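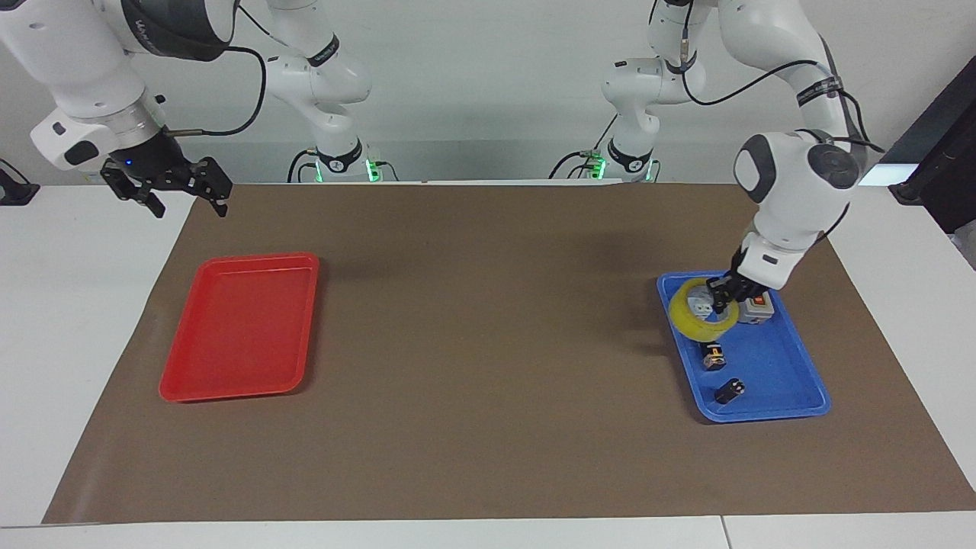
La cinta adhesiva: cómo está hecha y cómo se guarda

La cinta adhesiva es una tira larga y delgada enrollada sobre sí misma. Tiene al menos dos capas. La de fuera se llama soporte y puede ser de plástico, de papel o de tela. La de dentro es el adhesivo, la parte que se pega.

¿Por qué pega?
El adhesivo es un material blando. Al apretar la cinta con el dedo, el adhesivo se aplasta y entra en los huecos pequeños de la superficie. Cuanto mayor es el contacto, mejor se sujeta. En una superficie con polvo, la cinta se pega al polvo y se suelta enseguida.

¿Por qué no se queda pegada al rollo?
La cara exterior del soporte suele llevar un tratamiento que reduce la adherencia. Por eso cada vuelta se separa de la siguiente al tirar.

El hueco del centro
Los rollos se enrollan sobre un tubo corto llamado mandril. El hueco permite colocar el rollo en un portarrollos y que gire al tirar de la cinta.

Colores y transparencia
Una cinta translúcida deja pasar parte de la luz. Cuando hay muchas vueltas juntas, el color se ve más fuerte. Una sola tira de cinta amarilla translúcida parece mucho más clara que el rollo entero.

Bandejas para clasificar
En una mesa de trabajo, las bandejas separan los objetos. El borde impide que las piezas pequeñas rueden y caigan. Si hay dos bandejas de distinto color, una roja y otra azul, se puede asignar un grupo a cada una. Debajo se extiende un papel, que protege la mesa.

Haz la prueba
Necesitas cinta, papel y una regla.
1. Corta dos tiras de 200 milímetros.
2. Pega una sobre papel limpio.
3. Pasa la otra por una tela y pégala al lado.
4. Despega las dos despacio y compara la fuerza necesaria.

Vocabulario
Soporte: capa que lleva el adhesivo.
Mandril: tubo central del rollo.
Translúcido: que deja pasar la luz, pero no permite ver con nitidez.

Fichas Bullilau, Materiales del taller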